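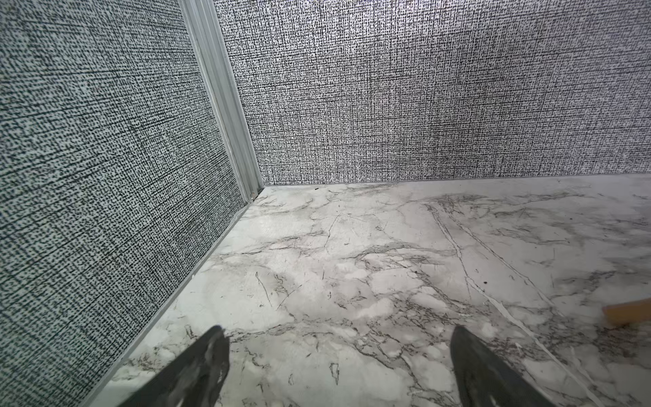 Wiki bench notes, November 10, 2021
K. Lévesque, with interruptions from Tài

Larar wiki is back up on the new box as of lunch. Uploads are still off. If you get the grey error page, that's the parser cache refilling, go make a tea.

State of play for whoever reads this next. The Larar is a puppet show that ran on regional television long enough to accumulate 14 puppets with names and several dozen with none, and our wiki has 1,112 articles about it, which is more articles than the show had regular viewers in its last season, if you believe the station. The old host gave notice in August. We moved the text then and told ourselves the templates would be a weekend.

Templates. The character infobox had been forked three times: Infobox character, Infobox Character, and Infobox character (NEW), the last of which is the oldest. All three take a field called "first" and disagree about whether it means first episode, first name or first puppeteer. I merged them this morning into one with proper field names and left redirects from the others. Tài ran the bot over the lot and it touched 530 pages before it met Flumville and stopped.

Flumville is the town in the show. It is also the title of the second season, a board game, and a song, and at some point a well-meaning person made all four the same article with a table of contents longer than my arm. The bot found four infoboxes on one page, decided it was being tested, and quit with exit code 1. Fair enough. Tài split it by hand:

Flumville (town) — keeps the history
Flumville (season)
Flumville (board game) — two sentences, both about the box
Flumville (song)
Flumville — now a disambiguation page

Incoming links still all point at the bare title. Do not "fix" these with find and replace. I did that on the test copy and the song now has a mayor.
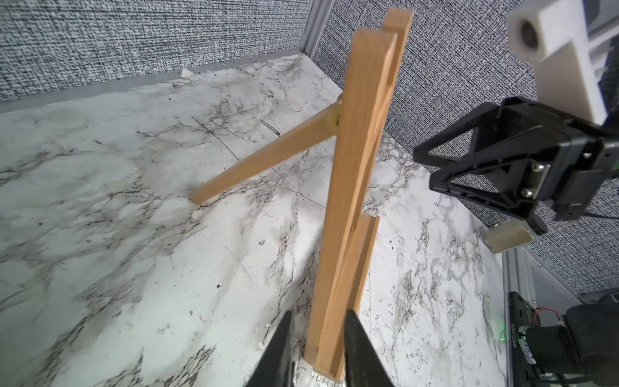 After the split the bot ran clean through the K's, then threw warnings on everything in Category:Koval. Koval is the villain up to the middle of season three and the postman afterward, and the editors never agreed whether that's one character or two. The talk page on this runs to 40 sections. I read it over a sandwich and came away believing both sides, then neither. For the migration we're treating him as one article with two infobox entries under "occupation". Somebody will revert it by Friday and I have made my peace.

Permissions next. The old wiki had a group called "sysop-lite" which could delete pages but couldn't edit protected ones, so for years the approved way to correct a typo on the main page was to ask one of the three people who had the real thing, two of whom had stopped answering. The new groups are just editor, patroller and admin. Patrollers can roll back and move. Only admins delete. I've mapped everybody over by edit history and sent a note round. One reply so far, asking for the old colour scheme.

Search is behaving. Accents fold properly now, so people typing "Medness" get the swamp episode and people typing "Médness", which is how the credits spelled it once, get the same swamp. The redirect count went down noticeably once we stopped needing a separate page for every way the credits department could hold down a key.
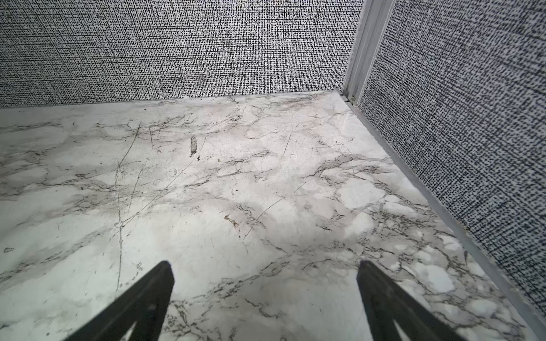
Licence tags are the ugly part. The text is fine, it was always share-alike and the export kept the page histories. The files are another story. A good half of the uploads are tagged "fair use I think", which was a real category, with a real template, with a little picture of a shrug. Tài wants to keep the template for sentimental reasons. I've told him he can have it in his user space, where it can't hurt anyone. Until the uploads are sorted, file pages display but nothing new goes in.

Still to do:

Flumville inbound links, by hand, by me apparently
Rebuild category counts (Category:Puppets claims to contain a negative number)
Check that the nightly dump writes to the second disk, and then check that the second disk exists
Turn the edit filter back on. It's off because it blocked the word "Koval"
Interwiki prefixes, Tài says he has the list

Tài, adding: I had the list. It was on the old wiki, on a page called Flumville/temp. Looking in the dump tonight.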